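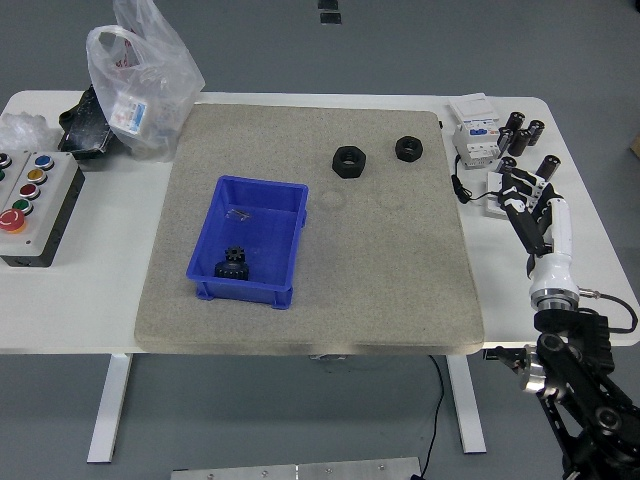

Should a shop that sells you a kettle also be made to sell you the parts for it? For any kettle still within ten years of its sale, I think it should, and at a price that bears some relation to what the part cost to make.

I came to this view over a coffee grinder. It was a Bellini, bought new, and it ran every morning for 6 years before it began to slip. The motor was fine. A small gear had lost its teeth on one side. I took the base off with an ordinary screwdriver, found the worn piece in a few minutes and wrote to the makers to ask for another. They replied the next day, politely, to say that they did not supply internal parts and that I could have a discount on a new grinder.

The discount was a fair one and I did not take it. I spent most of March looking for the gear. In the end I found a man clearing out a repair shop in Saltden who had a box of broken grinders, and one of them had a good gear in it. I paid him the price of a sandwich. The grinder is working as I write.

People who disagree with me usually say that parts are expensive to keep. A warehouse costs money, somebody has to run it, and most parts will sit on a shelf until they are thrown away. All of this is true. A firm called Itance, which makes fans and small heaters, told its customers last year that it would have to stock 700 separate parts to cover its range, and that it sold fewer than that in a year. I can believe it. But those parts already exist. They are being made by the thousand for the factory line, and holding some back is a cost that can be planned for like any other. If a firm has 700 parts and hardly two products share a screw, that is a choice the firm made, and it could make a different one.

The second objection is safety. A badly mended heater can burn a house down, and I would not want an untrained person working on a microwave. There is a good case for keeping some jobs for qualified people. There is no case for keeping the parts from the qualified people as well, which is the position at present. The repairer on our high street has turned down work on machines she could mend in half an hour. She cannot get a door catch, or a seal, or a foot for a washing machine. I have never heard anyone explain the danger of a foot.

The third objection is that customers do not want it. New things are cheap, and most of us would sooner have one than wait a fortnight for a washer in an envelope. I have some sympathy here, having thrown away plenty myself. Yet when the repair morning started at the hall in Brotine, the queue went out of the door and down the ramp. Most had brought something cheap. There were toasters, lamps, a radio with a cracked dial, a child's night light. Many went home with the thing still broken, and the reason given was nearly always that the part could not be had.

I would keep the law simple. Any household machine costing more than a few pounds should come with a parts list, printed or online, with a number against each part. The maker should supply those parts for ten years to anyone who asks, apart from a short list of dangerous ones that would go only to the trade. The price of each should be shown before the machine is sold. A buyer could then see that one kettle has a lid at two pounds and another has a lid at twenty, and choose accordingly.

Small makers would need some help. I would let any firm selling fewer than 1000 machines a year off the stocking rule, as long as it published its drawings so that someone else could make the part. Plenty of small workshops would be glad of the orders.

It would put prices up a little. My guess is that the rise would be hard to notice on a washing machine and easy to notice on a toaster, and some of the cheapest toasters would go from the shops altogether. I would be content with that. My parents had one toaster for the whole of my childhood, and the lever was replaced twice.

June 29, 2021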